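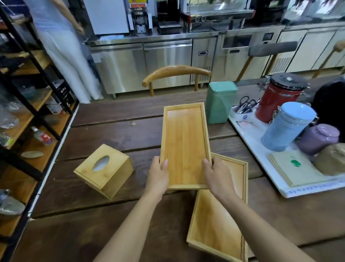
Bambustablett über dem Tisch, daneben die grüne Dose.

Seit Oktober trinke ich keinen Kaffee mehr aus der Maschine. Sie war fünf Jahre alt, die Pumpe war hin, und die Werkstatt in Zusen wollte für die Reparatur 91 Euro. Ich habe das Gerät dort gelassen und bin mit einem Päckchen Assam nach Hause gegangen.

Tee hatte ich bis dahin nur getrunken, wenn ich krank war. Entsprechend schlecht war der erste Versuch: zu viel Blatt, zu lange gezogen, bitter. Inzwischen nehme ich zwei gestrichene Löffel auf einen halben Liter und gieße nach drei Minuten ab. Bei uns ist das Wasser hart, auf dem Tee steht dann ein grauer Film. Mit Filter ist er weg, der Geschmack wird aber auch etwas flacher. Ich filtere deshalb nur noch für grünen Tee.

Gekauft habe ich zuerst im Supermarkt, später bei Rácz, einem kleinen Laden hinter dem Bahnhof. Dort wird offen abgewogen, und man darf riechen. Der Darjeeling war mir zu dünn. Ein Ceylon aus dem unteren Regal ist geblieben – der billigste von allen, die ich probiert habe.
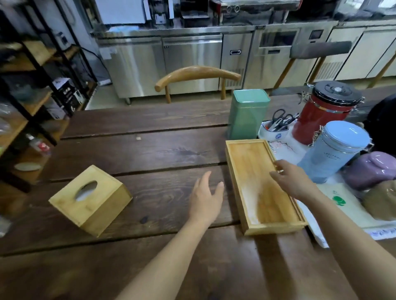 Beim Aufbewahren habe ich am Anfang viel falsch gemacht. Der erste Assam stand wochenlang offen neben dem Gewürzregal und roch am Ende nach Kreuzkümmel. Tee nimmt jeden Geruch an, Licht und Wärme mag er auch nicht. Offene Kästen wie der lange helle aus Holz taugen dafür nicht, für Beutel in Papierhüllen reichen sie aber. Losen Tee fülle ich nur noch in Blech, und die Dose kommt in den Schrank gegenüber vom Herd.

Kopfschmerzen hatte ich in der Umstellung fast 5 Tage lang, danach nicht mehr. Morgens um halb sieben fehlt mir der Kaffee manchmal noch, vor allem der Geruch. Im Café bestelle ich weiterhin einen.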